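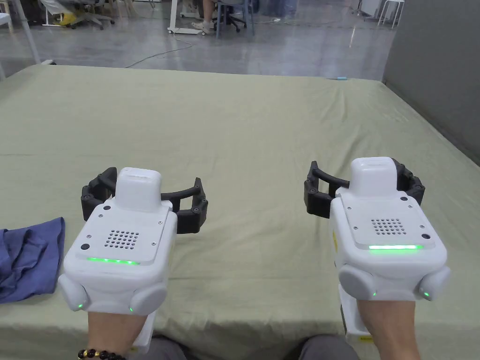
*The big mattress in its pale sage-green sheet.*

## Onora, the green bedroom

Welcome to the gallery page of the guest house Brolluvis in Gandgate. On these pages we show our bedrooms one after the other, and we write a little about each of them, so that guests who have not visited us can know where they will sleep. The page for Onora is a short one. It is mostly about the bed, and guests ask us about the bed more than about anything else.

All our rooms have names from the old farm book of the house. Onora was the name of a field behind the barn, and the field is now a car park for the village, but we liked the word and kept it for the room. The house is first mentioned in 1538 and the upper floor, where Onora is, was built in 1799. The walls are therefore not straight, and a large bed did not fit at the first attempt. We turned it twice before the window could open fully.

### The sheet

The green sheets came to us in February. Before this we had only white ones in all the bedrooms, and in the morning light Onora looked rather cold. We ordered from the weaving shop Gajdoš, where we have bought our table linen for many years. They sent us small pieces of cloth in several greens and we put them on the bed for one week, to see them in the morning and also under the lamp. The darker greens were beautiful by day and very sad in the evening. The palest one stayed.

Some guests have asked if the colour goes out in the wash. Ours became a little softer after the first washes and since then it has stayed the same. We wash at 40 degrees, with a liquid soap without whitener, and we hang the sheets in the yard when the weather permits it. In winter they dry in the attic, which takes two days.

### Making the bed

A large mattress is much easier for two people than for one. We begin at the two corners near the wall, then we come to the front, and at the end we smooth the cloth with the flat hand from the middle to the sides. If one begins at the front, the last corner is always too short and everything must be opened again. For the person who works alone, it helps to lay the sheet out fully first and find the middle fold.

We do not iron the sheets in Onora. We fold them when they are still a very little damp and leave them under a heavy board overnight. It gives a surface that is smooth enough, and the cloth feels more pleasant on the skin than when it is pressed with heat. Pillowcases we do iron, as the creases in them can be felt on the face.

### The mattress

It is firm, but not hard. Guests who prefer a softer bed can ask us for the wool topper, and we will put it under the sheet before you arrive. Please write to us one day earlier, as the topper is kept in the storeroom on the other side of the yard and it likes to be aired before use. Twice in the year we turn the mattress, in spring and in autumn. On that day the room stays closed until the afternoon.

### Good to know

- The door of the room is 172 cm high. Tall guests, please bend your head!
- Two blankets are in the chest on the landing. Take them without asking.
- A folding bed for a child can be added. It is 90 cm wide, and its sheets are white.
- Breakfast is from half past seven. In winter we start at eight.
- The room looks to the east. If you wish to sleep long, close the inner shutters also.

### A question we get often

Several guests wanted to buy the same sheets for their home. We do not sell them ourselves. Gajdoš weaves them to order, and you must give the measure of your mattress including its height, a thing we forgot with our first order. Those first sheets were too small for Onora, and they are now cut into cloths for the kitchen, where they do very good service.

The page for the next bedroom, the one under the roof, is being prepared. We are still deciding between yellow and grey there, and the pieces of cloth are lying on the bed at this moment.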